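Chapter 7
Looking After Guests Behind the Scenes

Before you begin

If you have ever checked into a hotel late in the evening, tired and a little rumpled, you already know more about this chapter than you might suppose. You remember whether someone looked up when you came through the door, and whether the room smelled fresh. You probably don't remember the linen cart, the key log or the night clerk's handover sheet, and yet your good night's sleep depended on all of them.

In the earlier chapters we stayed mostly at the front desk, where the work is easy to see. Now we are going to walk through the staff door and spend some time with housekeeping, laundry and stores, which together employ more people than any other part of a full-service hotel. Please don't rush this part of the book (I know the chapter on restaurants is waiting, and I know it has the nicer recipes!).

A tale of two houses

We will follow two properties all the way through. The Drakwood is a big convention hotel with 704 rooms, a ballroom and a breakfast service that starts before sunrise. The Lazarević is an old family house by the river in Lovovano, with 210 rooms spread over three buildings that were never meant to be joined together. On a busy morning in March, the Drakwood had 488 departures to turn around before the afternoon arrivals, while the Lazarević had a quiet house and one very long wedding party that did not care to leave. Both executive housekeepers went home exhausted, for quite different reasons, and by the end of the chapter you should be able to say what each of them might have planned differently.

As you read, keep a pencil handy and jot down every point at which one department has to wait for another. A room attendant waits for sheets, the desk waits for the room attendant, and the guest, poor soul, waits for everybody. Most complaints about slow check-in begin in one of these little gaps, often several hours before the guest arrives.
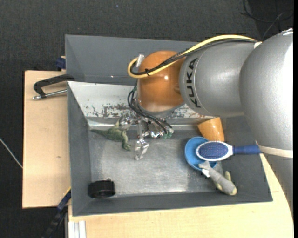
Words to know

Par stock: the amount of linen a hotel needs on hand to run smoothly, counted in full sets per bed.

Turnaround: the time between one guest leaving a room and the next guest being able to enter it.

Stayover: a room whose guest is remaining another night, and which needs a lighter service.

Discrepancy: a room that the desk and housekeeping have recorded differently. You will meet the Neltodora room report in section 7.2, and learn how to find these before a guest does.

7.1 The morning meeting

Let us start where the day starts, in a small room near the service elevator, with a pot of coffee and a printed list of rooms.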